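Platgate 生活论坛 > 家具与收纳 > 拆装维修

主题：Helmy 2035 塑料凳，有一条腿老是自己松，要不要整个拆了重装

灰瓦片 楼主
发表于 2019-03-20

家里有一只白色塑料凳，Helmy 2035，一月份在 Pristeneck 那边的家居店买的，腿是拧上去的那种。用到现在，有一条腿坐一阵就松，坐上去能感觉到往外撇一点。用手拧紧，过几天又松了。

今天打算把它翻过来彻底弄一遍。先在桌上铺了黑布，凳面朝下放上去，免得再添划痕，也免得桌子被腿座磕到。布是以前做窗帘剩下的，有点厚，表面粗，凳子放上去不太打滑。唯一的缺点是沾灰，白色的碎屑掉上去特别显眼。

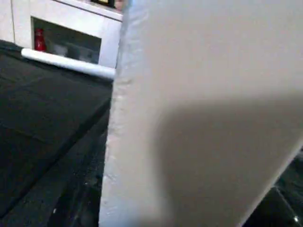
图片：灰瓦片，发于 Platgate 生活论坛

目前知道的情况先写一下：

松的那条腿拧下来以后看不到裂纹，螺纹摸着也还顺。
腿座那边有黑色的圈，我手里没有说明书，不确定这个圈应该先套在腿上再拧，还是先放在座上。
其余的腿没有动过，用手晃也不晃。
凳面背面有擦痕，不影响用。

想问的是：
只处理松的这一条，还是全部拆下来重装？
黑圈的方向有没有讲究？
要不要在螺纹上加东西，胶带或者胶水？

用的人体重正常，平时放在厨房，择菜的时候坐，偶尔拿来放盆。没有人站上去过。

半亩葱 2楼

全部拆下来重装。我家是同款，当时也是一条腿松，只拧那一条，拧了好几回都没用。后来四条腿全部退出来，再一条一条轻轻带上，最后对角拧紧，到现在没再松。

这种凳子装的时候如果先把一条拧死，后面的腿就会别着劲，落地不平，坐的时候重量总压在某一条上，那一条就容易松。

铁皮水壶 3楼

不同意楼上。不晃的腿就不要动它。塑料螺纹每拆一次就磨一次，本来好好的，拆完反而松了。只弄坏的那条。

对角拧紧那是带螺栓的桌子椅子的做法，这种腿直接旋进座里，每条腿的座是各自独立的，先拧哪条后拧哪条关系不大。

半亩葱 4楼

座是独立的，凳面是一整块塑料，会变形的。你把凳子放正，压一下凳面，看腿脚往外走不走。

铁皮水壶 5楼

走也是坐下去以后走，跟装的顺序没关系。他这个才买了没多久，先看黑圈是不是装反了再说。

南墙晒被子 6楼

黑圈有讲究。我那只的圈一面平一面带一点斜，平的那面贴着腿座，斜的那面朝腿。装反了也能拧进去，手感上是紧的，但是坐几次就松。楼主摸一下自己的圈，两面如果不一样，就按这个来。如果两面一样，那就没有方向。

另外不同批次可能不一样，我的是前几年买的。

灰瓦片 楼主 7楼

谢谢。刚摸了，两面是有一点区别，很轻微，用指甲刮能感觉到。现在装的方向应该是反的，不过我也不敢肯定是不是我之前拧的时候弄反的。

全拆还是拆一条，我先按拆一条来。

小满不满 8楼

我补充一下翻过来以后怎么拧腿的问题，因为我第一次装的时候吃过亏。

凳子翻过来以后，腿是朝上的，腿又细又长，手很自然就握在顶上那一头去转。这样力臂太长，腿一歪就斜着咬进去了，螺纹就是这么坏的。要握住靠近座的那一段，另一只手按住凳面的边。刚开始的两圈不要用力，能顺着进去就继续，觉得涩就退出来重新对。

先倒着转一点，感觉到“咯噔”一下落进去了，再正着转。这个办法拧瓶盖、拧水管接头都可以用。

腿座下面粗上面细，喇叭口的样子，握的时候握在喇叭口上面一点刚好。
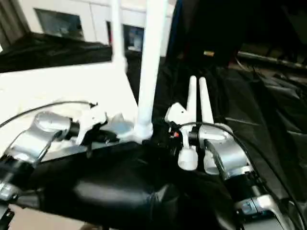
拧到什么程度算紧？

用手拧到转不动，再加一小点力就可以停，不要用钳子，也不要用扳手夹着腿去转。

铁皮水壶 9楼

这一点同意。我见过有人拿管钳夹着拧，腿上全是牙印，座也裂了。

老街口修伞 10楼

说一下螺纹上加不加东西。

生料带可以加，薄薄绕两圈，绕的方向要跟拧进去的方向一致，不然一拧就全推到根上去了。腿和座之间的间隙大的时候有用，间隙小就不要加，硬拧进去会把座撑开。

胶水不要加。加了以后拆不下来，下次搬家只能整个搬。502 更不要，有些塑料碰了会发白发脆。

半亩葱 11楼

生料带我也不建议。那个东西是滑的，用在水管上是为了密封，用在凳子腿上等于加润滑，拧进去的时候觉得很顺，松的时候也很顺。

老街口修伞 12楼

绕薄了是会滑，绕到合适的厚度是靠撑住的。我修伞柄、修拖把杆都这么用，没见退出来。

半亩葱 13楼

拖把杆和凳子腿受力不一样，凳子腿是每坐一次就晃一次。

老街口修伞 14楼

拖把杆晃得更厉害。

南墙晒被子 15楼

你们俩说的都是有间隙的情况。楼主的螺纹摸着还顺，先别加东西，把圈的方向改过来，用一个星期看看。

阿棉 16楼

路过问一句，这种凳子值得修吗。我家那只腿也松过，直接换了一只。

灰瓦片 楼主 17楼

凳面没坏，腿也没坏，扔了可惜。而且厨房里那个位置窄，这个凳子的高度正好能塞进台面下面，换别的要重新量。

铁皮水壶 18楼

值不值得看凳面。凳面和腿座连着的地方如果有发白的线，就是快裂了，那种不要修，坐上去会出事。没有就接着用。检查的时候拿手电贴着座的根部照一圈，正着照看不出来，要斜着照。

小满不满 19楼

还有一个办法，用手指捏着腿座往两边轻轻掰，听有没有声音。好的座是闷的，裂的会有很细的“吱”一声。

灰瓦片 楼主 20楼

照了，掰了，没有白线，也没有声音。只有凳面背面那些擦痕，是以前倒扣着摞东西蹭的。

核桃夹子 21楼

我是在 Pristeneck 租房子住的，房东留下来的就是这种凳子，有好几只，腿还互相换过。提醒一个事情：腿不要混着装。原来在哪个座上的腿就装回哪个座。用久了以后螺纹会互相磨合，换了位置就不贴了。拆之前拿铅笔在腿根和座的旁边各做一个记号，1 对 1，2 对 2。铅笔印在白塑料上很淡，但是够用，事后橡皮能擦掉。

不要用油性笔，擦不掉。

铁皮水壶 22楼

所以我说不要全拆。

核桃夹子 23楼

做了记号就可以全拆，跟拆不拆没关系。

半亩葱 24楼

我全拆的时候没做记号，也没事。

核桃夹子 25楼

你那只新，我说的是用久的。

灰瓦片 楼主 26楼

拆了那一条，记号也做了。把座里面用旧牙刷刷了一遍，刷出来一些白色的碎渣，有可能是毛刺，也有可能是磨下来的粉。又用干布卷成条伸进去转了几圈。腿上的螺纹也刷了。没有用水洗，怕里面干不透。

黑圈翻了个面，平的那面贴座。

量了一下圈的厚度，6 毫米，跟南墙晒被子说的对一下，你那个是多少？

南墙晒被子 27楼

我没量过。回头量。

老街口修伞 28楼

刷出来的碎渣如果多，说明还是磨了。我的建议不变，装上去如果有旷量就绕生料带。

小满不满 29楼

装的时候把凳子固定住，不要一边转腿一边凳子跟着转。我的做法是凳面的边抵着墙，或者让另一个人按着。一个人弄的话，桌上垫的布要选不滑的，楼主那个黑布应该可以。

凳子平放在桌上，凳面要完全贴着桌面，不要悬出去一块。悬出去的话，手一压就翘，翘起来的时候腿刚好在转，就斜了。

灰瓦片 楼主 30楼

我就是一只手扣着凳面的边，一只手扶着腿根，这样转着顺。腿拆下来放在旁边的时候要注意别滚到地上，腿是一头粗一头细的，放在桌上会自己转弯。 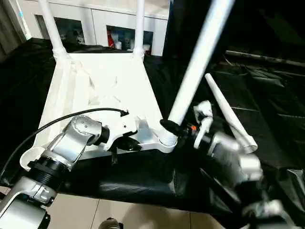
第一次往里带的时候没对上，转了半圈就涩了，退出来，照小满不满说的先倒转一点再正转，第二次就进去了。转到底以后圈和座贴得很平，没有缝。之前反着装的时候有一道缝，我一直以为那是设计成那样的。

翻过来放在地上，四条腿都着地，坐上去左右晃，没有感觉到往外撇。先用着。

半亩葱 31楼

着地平就行。我还是觉得过一阵别的腿也会松，到时候再全拆吧。

铁皮水壶 32楼

松了再说。

阿棉 33楼

问一下，你们都是怎么判断着地平不平的？我家地砖本身就不平。

小满不满 34楼

不要在地砖上试，放到玻璃台面或者大理石台面上试。没有的话找一块厚木板垫在地上，在木板上试。试的时候换四个方向各放一次，如果总是同一条腿翘，是凳子的问题；换了方向以后翘的腿也跟着变，是地面的问题。

阿棉 35楼

明白了，回去试试。

灶台边 36楼

看到有人说放盆。这种凳子放盆要注意，盆底是圆的，水满了以后重量全压在凳面中间。我家那只就是长期放一个大水盆，中间凹下去一块，后来腿就往外撇。如果一定要放，盆底下垫一块平的案板，重量就分到边上了。

坐人没事，坐人重量是散的，而且人会走开。盆一放就是一天。

铁皮水壶 37楼

这个有道理。塑料怕长时间压着不动。

灰瓦片 楼主 38楼

我放的盆不大，泡豆子用的，晚上放上去早上拿走。看来还是不要放了，改放到灶台旁边的 Grelo 小推车上。

灶台边 39楼

泡豆子那点分量没关系，我说的是洗菜的大盆。

老街口修伞 40楼

Grelo 那个推车的轮子也会松，楼主用的时候看一下。

灰瓦片 楼主 41楼

轮子已经松过一次了，那个是金属螺丝，拧紧就好。

核桃夹子 42楼

说到脚垫，你们的凳子有脚垫吗？我这里几只都没有，拖起来声音很大，楼下上来说过。

南墙晒被子 43楼

原装的没有。我买的是套在腿上的硅胶套，圆口的。买的时候要量腿最下面那一段的直径，这种腿是越往下越细的，量高了买回来套不住，会自己掉。

半亩葱 44楼

硅胶套里面会积水，厨房用的话隔一段时间要取下来晾。我有一次取下来里面是黑的。

核桃夹子 45楼

贴毛毡行不行？

半亩葱 46楼

厨房不要贴毛毡，沾油沾水，一个月就成一块抹布了。卧室可以。

铁皮水壶 47楼

毛毡贴在这么细的腿上，拖几下就歪了，卧室也不好用。硅胶套勤取下来洗就行。

阿棉 48楼

回来报告，我家那只新的在木板上是平的，在地砖上不平，是地砖的事情。另外翻过来看了黑圈，我这只的圈两面一样。

南墙晒被子 49楼

那就是批次不同。两面一样的随便装。

顺便回楼主，我的圈量了，也是 6 毫米。

灰瓦片 楼主 50楼

好的，那应该是同一种。

用了几天，报告一下。每天择菜坐两回，腿没有松，用铅笔画的记号还对得上，没有错开。记号还有这个好处，松没松不用上手拧，弯腰看一眼两条线对不对齐就知道。

生料带没有加。剩下的腿没有拆。

半亩葱 51楼

几天太短，我那时候也是过了两个星期才又松的。

老街口修伞 52楼

记号这个办法好，我以后修拖把也画一道。

小满不满 53楼

再说一下搬家或者换季收起来的情况。腿拆下来以后不要跟圈分开放，圈套在腿上，用皮筋扎一下，和凳面装在一个袋子里。我上次把圈单独收在小盒子里，找了半天，最后在针线盒里找到的。

凳面不要压在最下面。

核桃夹子 54楼

房东留的那几只里面有一只就是少了圈，直接拧的，也能坐，就是松得快。配件单独有卖的吗？

南墙晒被子 55楼

Pristeneck 的店里问过，不单卖。可以拿五金店的橡胶垫圈代替，内径要对，厚度不要差太多。厚了腿拧不到底，薄了没作用。

老街口修伞 56楼

旧自行车内胎剪一圈也行，叠两层。

铁皮水壶 57楼

内胎太软，坐上去会一直往下陷，腿就晃了。还是用硬一点的垫圈。

核桃夹子 58楼

那我去五金店看看，先拆一条腿带过去比着买。

灰瓦片 楼主 59楼

带腿去的话把另一只好凳子上的圈也带上，店里的人看了就知道要什么样的。我过两个星期再上来说一下松没松。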